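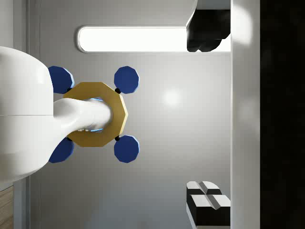

Subject: Re: Route 319 and the Ellis stop

Hello all,

I went to the open house at the Pakville library and picked up the draft timetable, so I can answer most of what was asked here last month. I'm going by the printed version. The one on the Sasinik Lines website was still the old draft when I checked this morning.

The 319 will keep running between Pakville and Sallness. The number of trips stays the same on paper, but two of the midday ones now end at Ellis and don't go through to Sallness. They are marked with a small "E" in the table, and the key is on the back page. If you take the bus to the clinic in Sallness, check for that letter before you plan an appointment.

The first bus out of Pakville moves from 6:10 to 5:55. The last one back leaves Sallness at 9:20 at night, same as now. End to end the trip is listed at 70 minutes. The current timetable gives it an hour, and I have ridden it enough to say the new number is closer to what we get.

Fares are going up by 50 cents for a full-length trip. Short trips inside Pakville stay where they are. Monthly passes bought before the change will be good until they run out.
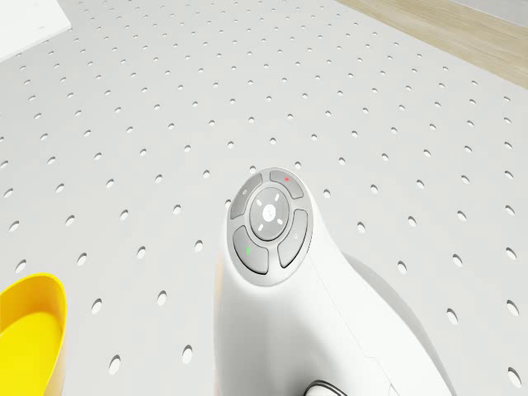 > I still think they should drop the Ellis stop and
> use the time to get to Sallness faster. I have been
> on that bus when not one person got on or off there.
> It has to leave the highway, go down to the feed
> store, turn around and come back up. Does anybody
> have the ridership numbers? And is it true the
> shelter is coming out? I heard that from a driver
> but he wasn't sure either.

On the numbers: the handout says 2,349 people got on or off at Ellis last year. That is low next to Sallness but higher than two of the stops inside Pakville. The handout doesn't break it down by time of day. I asked if we could get that and was told to send a written request. I have sent one and will post whatever comes back.

I don't use Ellis myself, but a lot of those riders are high school students and they ride at hours when the rest of us aren't on the bus. An empty stop at 11 in the morning doesn't say much about 7.

On the shelter: yes, the old one is coming out. The roof leaks and the bench has been broken since spring. A new one is in the plan but has no date. Until then there will be a pole and a sign. If you want a shelter there before winter, put that in your comment, and mention the stop by name. The form has one box for general remarks and a separate page for individual stops. A remark about Ellis in the general box may not get matched up with the stop.
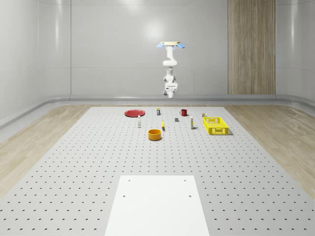
The other thing to put on the stop page is the crossing. Anyone coming back from Sallness gets off on the far side of the highway and has to walk over with no light and no painted lines. It isn't Sasinik's road, but they said they would pass comments along to the county.

Forms are at the library desk and on the bus behind the driver. Comments close at the end of October, at 5 p.m.

I'll bring spare copies of the timetable to the next riders' meeting.

Comments (3)

Thanks for typing this up. Does the 5:55 still connect with the train?

Bike rack holds two and it's full by the second stop most mornings. I put that on my form. Please do the same if it affects you.

The form behind the driver was gone on the 4:40 yesterday. Library had plenty.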